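Skikeck Home Help > Surfaces and Paint > Tables

Marble-pattern covering on a square table with walls on three sides: what order do I do it in?

Viewed 322 times

Everaldo Queiroz

I have a plain square table in the back room and I want to turn it into a work surface with a wall on the left, a wall at the back and a wall on the right, open at the front. The walls are MDF and already cut. The tabletop is old painted board with a few dents, none deep.

For the top I bought a roll of Bendeck self-adhesive film in white marble with gray veins. For the walls I want a pale lavender-gray, all three the same. I had the paint shop mix a Fanmont satin but I haven't opened it yet.

The look I'm going for is a light top with the walls only a little darker, so that nothing fights with the pattern.

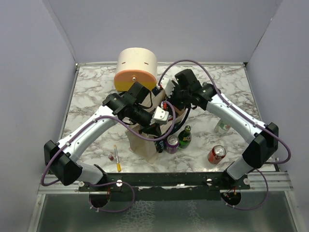

White and gray marble pattern on the top, lavender-gray on all three sides.

My trouble is the order of things. If I put the walls up first, I have to cut the film exactly into the corners and I don't trust my hand. If I put the film down first, I'm going to be painting next to it and screwing through it.

I also tried a test piece of film on one corner of the table and it came out with small bumps. I sanded that corner with 120 first, so maybe that was too rough. The piece peeled off again without much trouble.

The other thing is the seam. The roll is narrower than the table, so there has to be a join somewhere, and with a marble pattern I don't know whether people try to match the veins or just leave it. I would like to have the join toward the back where it shows less.

Things get set down on the table and dragged over it most days, and there are cables running across. It doesn't get wet apart from wiping.

Last thing, should I seal the line where the wall meets the table? I have white caulk and clear silicone here and would like to use one of those if I can.

Washington Medeiros

Film first, then walls. Paint the walls somewhere else and bring them in finished.

I did a table close to yours in December with the same brand of film. The order I used:

Fill the dents and let the filler dry overnight. Don't trust the time on the tube.

Sand the whole top with 120, then 240, then finish with 600. The film is thin and you will see every scratch through it when the light comes from the side. Your bumps are probably dust though. Scratches show up as lines and dust shows up as little round points. Vacuum, then wipe with a damp cloth, then wait until it is dry and wipe again with your bare hand. If you can feel anything, it will show.

Prime the filler spots. Bare filler soaks up the adhesive and the film lifts there after a while. I skipped this on my first table and had a blister the size of a coin over every patch.

Lay the film from the back toward the front, peeling off only 5 inches or so of backing at a time. A plastic squeegee with a piece of felt on the edge is better than a credit card, which leaves shiny tracks.

Let the film run past the edges of the table and wrap it under. The walls then stand on top of it and you never have to cut into a corner.

For the seam, overlap the two pieces by an inch, lay a steel rule on the overlap and cut through both layers with a new blade in one pass. Pull off the top strip, lift the edge, pull out the strip underneath and press the edges back down. Press lightly when you cut – you want to go through the film and leave the board alone.

Matching the veins is not worth much effort. I rolled out both pieces on the floor, slid one along the other until no dark vein ended suddenly at the join, and left it at that. The pattern on mine repeats, but I only noticed because I was looking for it.

Screw the walls on from underneath, coming up through the table. Drill the holes before you lay the film, then find them again from below and poke through with an awl. If you drill through film from the top it winds itself around the bit and tears.

The walls will need 3 coats if it's raw MDF, counting the primer. The cut edges drink paint, so give those an extra coat of primer and sand it back. I would test your satin on an offcut first and stand it on the film in the room where it's going to be. Lavender-grays can go quite pink under a warm bulb, and next to gray veins it is more obvious.

Masaru Nakajima

Just use a real countertop piece. Film always peels.

Cremilda Prado

Agree with Washington on the order. A few things to add, mostly on the joints and the wear.

Don't use the clear silicone if there is any chance you will repaint the walls, as paint won't stay on it. White caulk can be painted, but a white line between a pale wall and a marble top looks a bit like a bathroom. What I did was leave the joint dry for a couple of weeks, see how much dirt got in (very little), and then run a thin bead of paintable caulk and go over it with the wall color using a small brush. Mask the film with low-tack tape and take the tape off while the paint is still soft. Regular masking tape pulled the print off mine in one place.

Fix the back wall first, then the two sides to the back wall and down to the table. Check the back corners with a square before the last screws go in. My table turned out to be nearly half an inch out of square and I had to plane one side wall to close the gap.

About dragging things – the film holds up to wiping but it does not like hard edges. Anything with a sharp foot or a metal corner gets felt under it. For cables, I clip them along the edge where I can so they don't rub back and forth over the same spot. The front edge wears first, where your sleeves go. A strip of thin aluminum angle would protect it, or you can keep the leftover film and redo just the front in a year or two.

Keep the leftover film rolled with the print side out. I folded mine, and the crease never came out.

Everaldo Queiroz

Thanks. Bumps were dust, I wiped down the other corner properly and the second test piece went on flat. I'll drill the holes from below this week and paint the walls in the garage. Still deciding on the aluminum strip.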